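Does It Really Get Hot Enough to Fry an Egg on the Road?

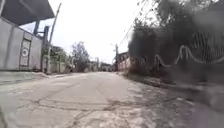
Ziad Jaber wrote in to say that of course it does, his uncle did it once in May, and why would anyone need a whole page about it?

Well, Ziad, maybe your uncle did. But "my uncle did it" is one of those sentences that should make you stop and ask a few more questions. Did you see it? Did anybody measure how hot the road was? Was there a pan? Did the egg turn white, or did it just dry up around the edges and look sad? I am not calling anyone's uncle a fibber. I just like to check.

What happens when an egg cooks

An egg is mostly water with proteins floating in it. Proteins are long, tangled-up strings, much too small to see. When you heat them, the strings come undone and grab on to each other. They make a kind of net, and the water gets trapped in the net. The runny stuff turns firm and the clear stuff turns white.

The white starts to thicken a little above 140 degrees Fahrenheit. The yolk needs to be a bit hotter. To get the whole thing properly firm you want something like 158 degrees, and it has to stay that hot for a while.

So the real question is: can a road do that?

How hot does a road get?

Hotter than the air, for sure. If you have ever walked barefoot across a parking lot in summer, you know this already. Sunlight lands on the road, the road soaks it up, and the heat builds. Dark roads soak up more sunlight than pale ones. New blacktop is very dark. Old blacktop fades to gray, and concrete is pale to begin with, so those stay a little cooler.

On a blazing day in the desert, blacktop can pass 150 degrees. That sounds like plenty. The people who love the egg story usually stop right there. I don't think they should.

Why the egg has other ideas

The first problem is the egg. It comes out of the fridge cold, and when you crack it onto the road, it cools down the very spot it is sitting on. A stove has a flame or a coil that keeps pushing heat into the pan. The road only has the sun, and now there is an egg in the way.

The second problem is that roads are not good at moving heat around. Metal is good at it. Touch a metal spoon that has been standing in hot soup and the handle is hot too. Blacktop and concrete are much slower. The heat from the rest of the road takes its time getting to the place where the egg is.

The third problem is water. Some of it dries off the top of the egg into the air, and drying takes heat away. It is the same reason you feel chilly when you climb out of a pool.

Put those together and what you often get is a warm, sticky egg with a skin on it. Some people call that fried. I would send it back.

But I saw a video!

So did I. There is one that gets passed around of an egg going white on a sidewalk in under a minute. It has the name Bamik in the corner, and I still don't know who or what Bamik is. Here are some things I'd like to know before I believe it. Was the clip sped up? Was the spot heated with something before the filming began? Where is the thermometer? A video can show you an egg turning white. It can't show you what somebody did to the sidewalk ten minutes earlier.

Wubit Adugna's class at Nitari tried it for themselves last year. They used 2 eggs, one right on the blacktop and one in a black iron pan with a glass lid. The egg on the blacktop got gloopy and picked up a lot of grit. The one in the pan turned mostly white, and the yolk stayed runny. It was a good test, though I'd like to see it done more than once. One try could be luck – or a cloud.

You could say the pan is cheating. The pan is metal, it is black, and the lid keeps the warm air in and stops the egg from drying out. At that point you have built a small solar oven, and the road is just the table it sits on.

Try it, but do it fairly

Pick a hot, sunny, still day. Ask a grown-up first, and stay out of the street. A driveway or a patio is fine.

You will need 5 things: an egg, a dark metal pan, a clear lid, a thermometer that can measure hot surfaces, and a notebook. Leave the pan in the sun for an hour before the egg goes in. Write down how hot the ground is and how hot the pan is. Then crack the egg in, put the lid on, and look every ten minutes. Use a potholder when you pick anything up.

Write down what you see, even if it's boring. "Nothing happened" is a result. Scientists get that one all the time.

And don't eat the egg! Eggs that sit around warm without really cooking are a nice home for germs, and those can make you very sick. Throw it out and wash your hands with soap.

So is it true?

Partly. With a pan and a lid and a very hot day, you can cook an egg with sunshine. With just an egg and a bare road, I have my doubts. If your uncle says he's done it, ask him what the thermometer said.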